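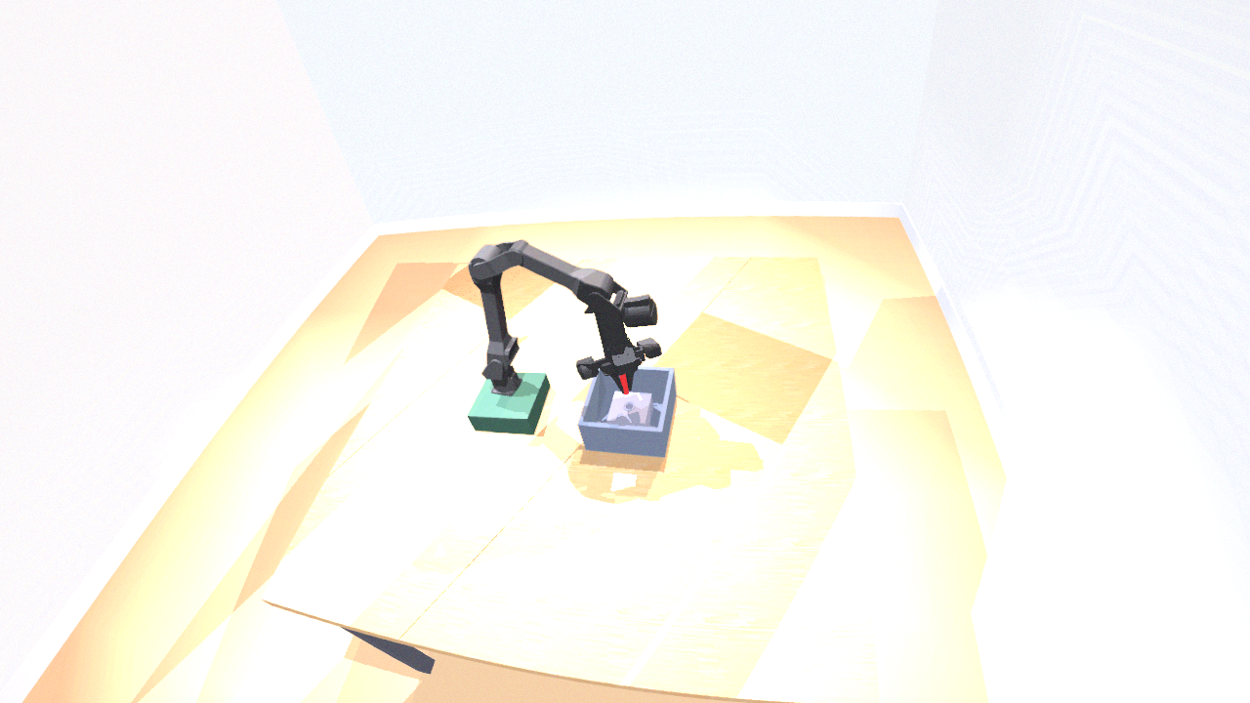 Robot arm over a blue-gray bin

Trisis 2750 Hot Water Pressure Washer

I bought my first Trisis for stripping old paint off farm gates near Grendville, and I liked it so much I started selling them! It runs at 2,750 psi, which takes off flaking paint and grease but won't chew up sound block (keep the tip moving, though).

You get 5 quick-connect tips, a steel lance and a hose reel that doesn't kink - I've tried. The Barbu turbo nozzle is extra, and I'd get it if you prep a lot of concrete.

Change the pump oil every 1,000 hours. I use Ralus oil in mine, but any non-detergent pump oil is fine.

Rentals go out from 7 a.m. Call me first in September, it's my busy month.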